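Mikura parallel gripper, two-arm kit - review after 600 picks
Posted December 28, 2024

Short version: good fingers, bad cable. Would buy again, probably.

Had the Ankrah soft gripper on both arms since June. Fine for cups, fruit, anything round. Hopeless with flat stuff. So swapped the right side over to the Mikura and ran litter pickup on carpet, same routine as always, 60 runs. Controller is still the Trurnico one, old firmware, didn't touch it.

Mounting took longer than the sheet says. Four screws, fine, but the adapter ring doesn't sit flush unless you loosen the wrist plate first. Not in the manual. Calibration was quick once teh ring was on.

Fingers are narrow and come to a point, and that's what you're paying for. Crumpled paper, tissues - no drama, grabs from nearly any angle. Wrappers good too. Thin plastic scraps so-so, they slide out if the force is under 5 newtons, and over that the motor whines. Flat paper on carpet is where I expected it to fail. Gets it maybe half the time if there's a curled end to go for. The Ankrah just pushed it around.
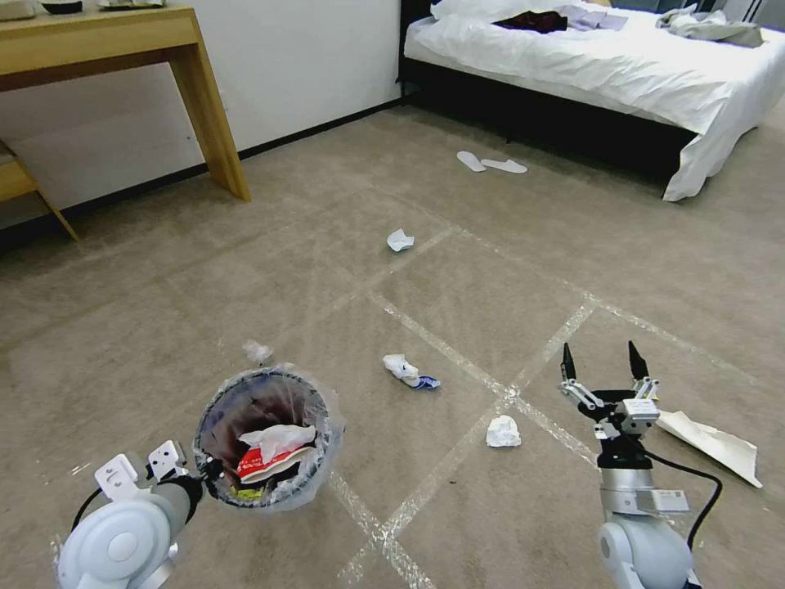

Plelteddale_bench wrote in under my first notes to say the force setting is only half of it. On their unit the slip on thin plastic went away after dropping the closing speed to the second lowest step and leaving force alone, and they'd look at that before spending money on the rubber tips.

Tried it. Better, yes. Not gone. Slower cycle though, and over a whole floor you notice. I keep it on low speed for plastic and normal for everything else, which means two profiles, and the Trurnico software makes you switch by hand. Annoying.

Cable. Too stiff, and it needs a big loop at the wrist or it pulls on the connector when the arm rolls over. Lost connection twice before I gave it more slack. Ankrah's was softer. For a gripper at 2,000 dollars I'd expect a right-angle plug at least.

Noise ok. Heat ok, warm after a long session but nothing worrying. Finger pads show a bit of wear at the tips allready, carpet does that I guess. Spares come in pairs only.

Support answered in a day, didn't know about the adapter ring.

Get it if you do paper and small trash. If it's mostly cups and bottles stay with the Ankrah and save the money. Will update when the rubber tips get here.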